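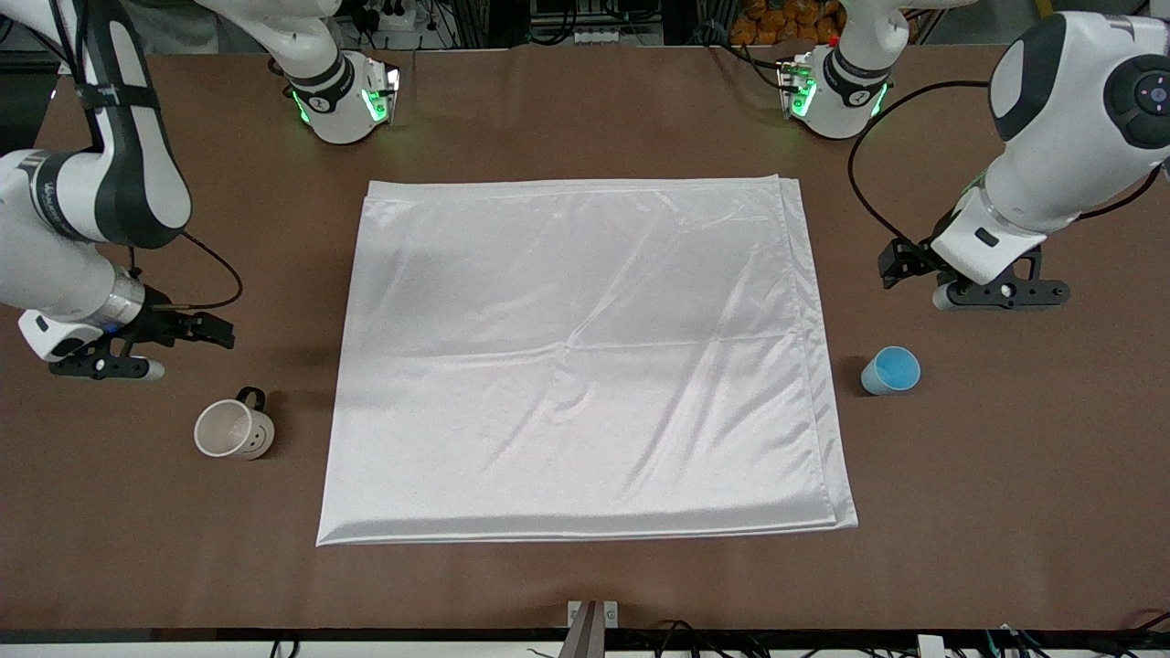
Satin is the most annoying fabric in my airing cupboard, and I say that as someone who irons for fun. It slides off the shelf, it slides off itself, and the minute you get one corner straight the opposite one wanders away. I do all my folding on the big brown table these days (the bed is hopeless, far too squashy) and you can see on the white piece there that even folded into a rectangle it comes out wider at the bottom than the top, with soft creases running diagonally across the shine. That's a perfectly normal first go! Mine have looked like that for years and I still redo plenty of them.

What you'll need
A table with a bit of room round the cloth
Your satin, washed and fully dry
A sheet of acid-free tissue (mine is Kokkinos, a pack of 200 that will probably outlive me)
A Wulico storage box, or any box with a lid

Step 1: Find the hems
Run a finger along each side until you can feel the stitching. Lay the cloth shiny side down and get the two longest hems lying parallel before you fold anything. I used to skip this and then wonder why it all went wonky by the end.

Step 2: Fold in half, then stop
Bring one hem over to meet the other and let go. Smooth from the middle outwards with the flat of your hand, slowly, no tugging. If the bottom flares, lift that edge, give it a gentle shake and lay it down again. You may need to do this 2 or 3 times, and more if you've been at the hand cream.

Step 3: Fold again for the shelf
Same thing the other way, with tissue tucked inside the fold so you don't end up with a hard line down the centre. Keep a straight edge beside you to line things up against. Anything flat with a clean side will do, and white against a brown surface is lovely and easy to see.
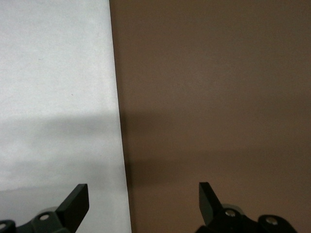

Step 4: Box it
Slide both hands underneath, palms up, and lower the whole lot in. Heaviest cloths at the bottom, please.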